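Will a machine put away your chopsticks?

The woman who runs the home-task group at Wusbridge has a rule for visitors. Before they can ask about the future, they must dry the dishes.

"I am serious," she told me in the staff kitchen, passing me the towel. "You should feel how many small decisions it is. Then we can talk."

Her group studies household chores for Cidwood, a maker of kitchen fittings which wants to know what its customers' homes should be ready for. She came to it after many years at Nseir, where she worked on packing lines, and she does not hide that the factory was easier.

"On the line I had one carton, one colour of tape, the same light at 2 in the morning as at noon. In a home, the spoon is under the bowl and the bowl is under the lettuce."

I asked her what already works. She was quick to answer - wiping a flat bench, carrying a closed box, picking up one cup that stands alone. Folding towels is coming. Thin things are another matter. Her list has 196 chores on it, and she considers that 100 of them depend on gripping something narrower than a finger. 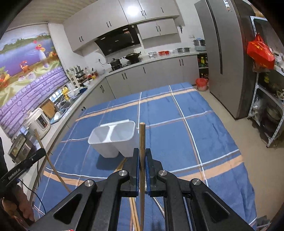 "A chopstick looks like nothing," she said. "But it rolls, and if you hold it a little bit wrong, it turns in the grip. Then you have to put it in a cup with the right end down. A child of five does this while talking about dinosaurs."

On the shop floor she is more hopeful. A grocery chain, Lostus, has asked her opinion about restocking at night, and she believes the heavy, regular part of this work can be done soon. Sorting the returned goods, she thinks, will stay with people for much longer.

And the price? She would not pay $700 for a machine that only empties the cutlery basket, she told me, even if it never dropped a fork. "I would buy a better dishwasher and keep my own hands."

She then looked at my plates and dried two of them again.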